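3.2 Objects and Table Layout

The object set follows Rajan's earlier tray-and-ball protocol, with two changes. The rigid tray of the original was replaced by a flexible one, and the balls were chosen for surface finish as well as color. All trials in the Druvomberg series used the same square wooden table. Its pale top gives good contrast with the dark tray, whose outline is the main feature used in annotation.

The tray has a scalloped edge with a dip between two rounded lobes, and shallow ridges that repeat the outline across the surface. A sheet of this kind bends under its own weight, so its pose cannot be given by a single plane. We therefore record the positions of both lobes and of the dip (Fig. 4a). A light cloth belongs to the same set and is annotated separately wherever it overlaps the tray.

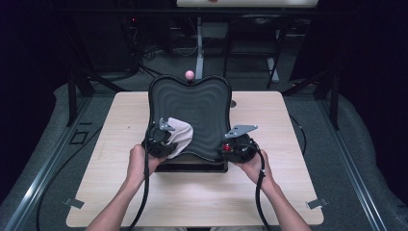

Figure 4a. Flexible tray held above the table, with the cloth draped over its lower left portion. A pink ball on a thin stand is visible at the dip in the upper edge.

Partial covering of the tray was the most common source of disagreement between annotators. Where the cloth hid part of a lobe, the contour was continued by following the nearest visible ridge. Of the 3208 stills annotated, 15 were dropped under this rule.

The balls present a different problem. On a glossy sphere the highlight saturates, while the shaded side shifts in hue, and a fixed color threshold splits one ball into several regions (Fig. 4b). We fit a circle to the outer contour and ignore interior color.

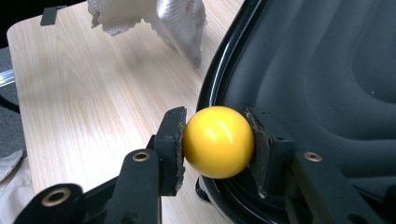 Figure 4b. Glossy yellow ball held at its left and right sides. Note the highlight at upper left and the warmer tone of the lower half.

Contours with fewer than 20 visible edge points were not fitted. The remaining balls were labeled by the median hue inside the fitted circle, with saturated pixels left out.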